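Wasedley Clothing Swap: Your Questions Answered

Hello and welcome! If you're reading this you are probably thinking about coming to one of our swaps, or you've been once already and went home with a question you forgot to ask. I've tried to put everything in one place. It has grown a bit since February, so feel free to skip around.

What is a clothing swap, exactly?

You bring clothes you no longer wear, we hang them up or fold them on the tables, and then you go shopping among everyone else's clothes without paying for any of them. We run ours in the upstairs hall on Agyeman Street, above the old shoe repair shop, and the coffee is free too (though there's a jar if you feel like chipping in).

How much does it cost to get in?

Two dollars at the door, and that goes straight to the hall rental. Kids get in free. If two dollars is a stretch this month, just come in anyway and don't give it another thought.

How many things can I bring?

Up to 9 pieces per person. We used to have no limit at all, and then one spring we ended up with 235 pieces left over and nowhere to put them, and my poor station wagon smelled like other people's closets until summer. Nine seems to suit everyone. Socks count as one piece per pair, and a suit counts as one if it stays together.

How do the tokens work?

You get one token for each piece we accept, and each token is good for one piece to take home. A winter coat and a tank top both cost one token. People do ask whether that's fair, and maybe it isn't, strictly speaking, but we tried a points system once and spent the whole afternoon arguing over cardigans. Leftover tokens are good at the next swap, so tuck them somewhere safe.

What do you accept?

Clean, wearable clothes for adults and for kids size 4 and up. Belts, scarves and handbags are welcome. We can't take underwear, swimsuits, shoes with worn-through soles, or anything with a strong perfume smell. A missing button is fine as long as you pin a note to it saying so!

Do things need to be ironed?

Goodness, no. Washed, dried and folded is plenty. A steamer lives in the corner by the sink and you're welcome to use it if something got squashed in the bag on the way over.

Can I try things on?

Yes, there are two curtained corners at the back of the hall and a long mirror between them. The line can get long in the first half hour, so a lot of our regulars wear leggings and a thin top and just pull things on over them.

The size on the label never fits me. What should I do?

You have my full sympathy, because labels are close to useless once a shirt has been through a few years of laundry. Measure a shirt you already love at home and bring the numbers with you. Lay it out on a table, smooth it with your hands, and measure straight across from underarm to underarm, then from the top of the shoulder down to the hem. Stripes are a big help for keeping your tape straight. We keep tape measures at the welcome desk, and you can borrow one for as long as you like.

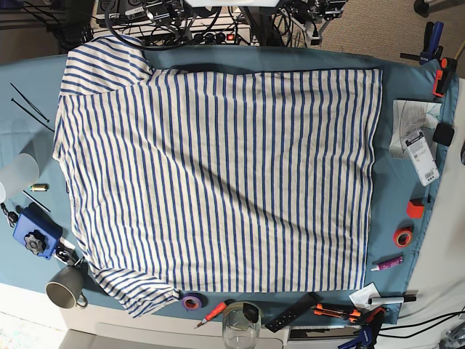 What happens to the clothes that are left?

Anything still on the racks at closing goes to the Tavness thrift store, which sends a van. T-shirts too worn for the thrift store get cut up for cleaning rags or go home with our quilters, who never seem to have enough cotton.

Can I bring a friend?

Please do! The hall holds 67 people, so if we're full when you get here you may need to wait on the stairs for a little while. Coming in the second hour usually means walking right in.

When is the next one?

The next swap is April 18, 2024, with drop-off starting at four and the racks opening at five. Later dates go up on the board by the hall door.

Who do I contact if my question isn't here?

Ask for Tirta Rahman at the welcome desk, or leave a note in the box downstairs with your phone number on it. I'm a slow typist but I do love to chat, so expect a call back.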